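Skye Kinnear asked me why we keep changing the floor in our simulator, so I'll have a go at it. The method we call Temba repaints the room for every run – new planks, new walls, new light – and leaves the task alone. The policy then has to learn from the shapes, as the colours keep moving.

We trained on around 2000 of these runs in October, and I expected a mess. But with 100 fresh rooms for testing, it coped with all but 9! Rajeshwari Ramasamy wants a repeat with 3 new seeds before she believes me (fair enough), so that's what I'm setting up this week.

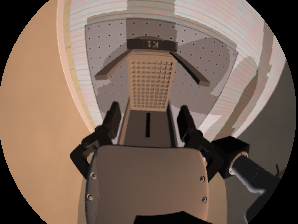
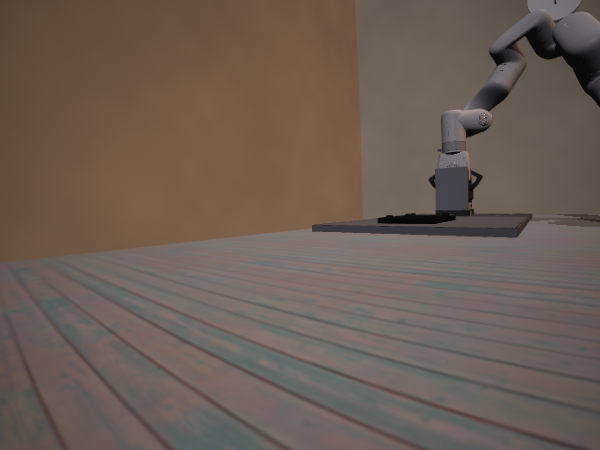
Two simulated views from one set-up, both with the gripper's fingers open.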